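# Sorting out the wash bag, which is now a wash case 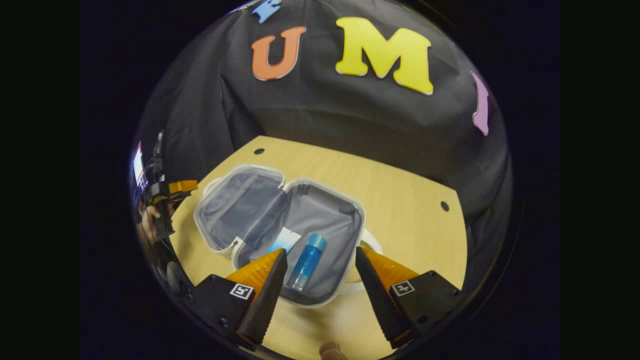

*Filed under: Home & Packing*

I have had the same wash bag for a very long time. It was a navy nylon thing with a hook, and by May the zip had gone at one corner so that you had to hold it shut with your thumb while you did the other side. I kept using it for another couple of trips, out of stubbornness mostly, and then a tube of toothpaste worked its way out of the gap and into a pair of clean socks. So I bought a case.

The new one is white with a hard shell, and it opens in two halves like a small suitcase. The lining is grey. The base is the deeper half and the lid is the shallower one, and when you lay it open on the table the lid leans away from you and you can get at everything in the bottom without digging. I had not thought much about that when I ordered it, but it is the thing I like best. The old bag was a sort of well. Anything small went to the bottom and stayed there until the end of the holiday.

It cost £23 from a shop in Hodotbridge that sells luggage and umbrellas and, for some reason, bird feeders. There was a bigger one at a good bit more and I nearly had it. Pieter talked me out of it. His view is that whatever size of bag you buy, you fill, and he's right, I have seen what I do with a large suitcase.

## What goes in first

I started with the blue bottle. It is see-through with a rounded cap in a lighter blue, and it is the one thing I always want to hand, so it made sense to find a place for it before anything else. I tried it a few different ways. Flat along the back looked tidy but took up the whole length. Standing up was no good at all, as the lid has to close. Lying at an angle near the front edge with the cap pointing up works for me, and there is still room next to it for something thin.

I have packed liquids badly often enough to have some rules now. They are not very clever ones:

- Tighten the cap, then turn the bottle upside down over the sink and wait a minute.
- If it's nearly full, use a bit before you travel. A bottle with some air in it seems to behave better than one filled to the brim.
- Anything you don't fully trust goes in a freezer bag.
- Check the size printed on the bottle if you are flying with hand luggage only. 100 ml has been the limit everywhere I've been, and it's the bottle they look at, so a big one with a dribble left in it is no use.

That last one cost me a good bottle of conditioner at the airport two years ago and I am still a bit cross.

## What stays out

The old bag, when I emptied it on to the kitchen table, was a disgrace. There were hotel shower caps still in their boxes. There was a comb I don't recognise. There were four lip balms, all the same, all started. I found a strip of plasters so old that the backing paper had gone see-through, and a receipt for a car park in Sirton for 99p, which tells you how long it had been in there.

I made two heaps, one to keep and one for the bin, and then a third that I wasn't supposed to make, for things I couldn't decide on. The third heap was the largest by some way. In the end I put it in a shoe box in the bathroom cupboard and told myself that if I hadn't gone looking for any of it by the end of the year it could go. So far I have been back for one lip balm and the nail scissors.

The things that made it into the case:

- the blue bottle
- toothbrush, in its plastic cover
- toothpaste, a new tube, in a freezer bag out of respect for the socks
- face cream, decanted into a small pot
- plasters, new
- hair bands
- tweezers
- one lip balm

I am not a great one for make-up when travelling, but if you were, I think the lid side would take the flatter things. I would want to put them in a pouch first. Loose things in a lid tend to come down on your hands when you open it, or they do in our house.

## Shut or not shut

The real test of a hard case is whether it will close without you leaning on it. With a fabric bag you can always cram one more thing in and the bag will bulge to suit. A hard shell doesn't bulge. At first I thought this would annoy me, and for the first go it did -- I had a full-size hairbrush in there and it simply would not have it. The hairbrush now travels in the main suitcase, down the side with the shoes, and it's perfectly happy.

My friend Oľga Holub has had a case like this for years and keeps hers packed all the time. She has a second toothbrush and a second everything, and when she goes away she picks it up off the shelf and that's it done. I like the idea very much. I also know that I'd run out of toothpaste one evening, borrow the one from the case, and not put it back. Oľga says you need to be strict, and that she once drove to the garage at ten at night for toothpaste with a full tube sitting in the case upstairs. I don't think I have that in me.

What I've settled on is halfway. The things I only use when travelling live in the case. The toothbrush, the cream and the blue bottle go in on the morning, and there is a list on a piece of card inside the wardrobe door so I don't forget them. Pieter has added "passport" to the bottom of it in capitals.

## Cleaning it

One more point in favour. The outside wipes down with a damp cloth. The old bag could go in the washing machine, in theory, but it came out looking much as it went in and took two days to dry on the radiator. The lining in the new one is fabric, so I'll still have to be careful with leaks, and I've put a folded flannel in the bottom for the next trip to catch any drips. It takes up hardly any room and you can always use a flannel.

We're off to stay with Pieter's sister for a week next month, so it will get a proper outing then. I still need to find somewhere for my contact lens things, which at the moment are in a sandwich bag in my coat pocket.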